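Home Explore Notifications Messages Lists Log in
We use cookies to keep the site working and to measure traffic. Accept all / Manage

Ewurabena Ankrah
Saturday, August 5, 2023

ok so the tidy robot pinched someone this week. Dario is fine. Red mark on one finger, no broken skin. Thread, because people keep asking me in DMs and I'm typing the same thing over and over

Setup first. Maltholm is our entryway bot. Mobile base, two arms, Uretti grippers. Job is boring: find shoes on floor, make pairs, line them up, back off

Run 87. Dario Gentile reaches in to fix a shoe that had rolled over. Robot is supposed to see a hand and freeze. It did not freeze. It closed on his finger

He hit the e-stop himself with the other hand. Good reflexes. Bad that he needed them

Pulled the logs that night. Hand detector fired fine. Stop request went out fine. Then it sat in a queue behind 368 map updates. Three seconds before the arm controller even saw it

three seconds!! the gripper closes in less than one

Why was a stop in the same queue as map updates. Becuase I put it there in June. "Temporary". That's on me, not on Dario and not on the vendor

Also the force limit on the left gripper was set to the value for boots. Stiffer grip. Left over from a test Lino Cocco and I did and never rolled back. So two mistakes stacked up

What changed so far:
stop signal has its own line now, nothing else on it
force limit resets to lowest at every boot
hand in the work area = base and arms both cut, not just arms

Reran it with a foam dummy hand, 9 tries, 9 stops. I don't call that fixed. Foam hand is not a person in a hurry

Until it's signed off the arms stay powered down and we do the shoe work by hand. Same task, pairs side by side, and the dark ones on shiny white tile are exactly what I want more of. Glare off that floor is brutal for the depth sensor

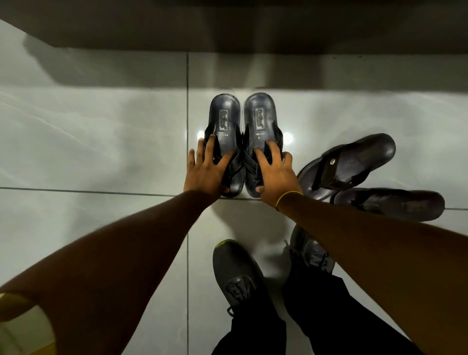
Aldo Gentile
Own line for the stop is good but it's still software. If that computer hangs you're back where you started. Wire it to the motor power

Ewurabena Ankrah
yes. Relay is ordered, Rosario Pagano is doing the wiring when it gets here. No powered arms near people before then

Will post the full log once I've cleaned the names out of it. Probaly next week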